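3.2 Materials and rating procedure

The survey covered kitchens in two housing developments, Fondano and Sikard, both completed by the same builder and both using an open plan in which the counter separates the cooking area from the eating area. Households were contacted by letter in September. Of the 400 households contacted, 215 returned a complete form, and these forms make up the data set used in the rest of this paper.

Each form asked residents to rate the kitchen on ease of cleaning, comfort while standing, and the amount of clear surface left during meal preparation. Ratings were given on a seven-point scale. Residents were also asked to keep a short diary of counter use – what was placed on the counter, for how long, and whether it was in the way. The diaries produced 3954 separate entries. Entries that named no object or gave no time were removed before coding.

Coding followed the scheme set out by Tiedemann, with one change. The original scheme treats the sink and the counter as a single work zone. In our pilot forms, residents clearly told the two apart, and many described the strip of counter beside the sink as a place for items waiting to be washed. We therefore coded the sink, the strip beside it, and the open counter as three zones. Two coders worked separately on a set of 80 diaries, and differences were settled by discussion before the remaining diaries were coded.

Rendered views, three of them showing a white counter with a sink, are given in Figure 2.
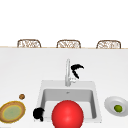
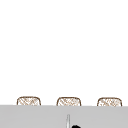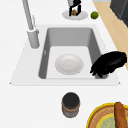
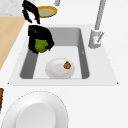 Figure 2. Rendered kitchen views. The third and fourth views show the sink set into the white counter.

3.3 Analysis

Ratings were compared between the two developments with a mixed model, with household size and years of residence entered as fixed terms. Diary entries were summed by zone and by time of day. All tests were run in Disex with default settings. Missing ratings were left out and not estimated – a choice that slightly lowers the number of cases for the comfort item but does not affect the cleaning item.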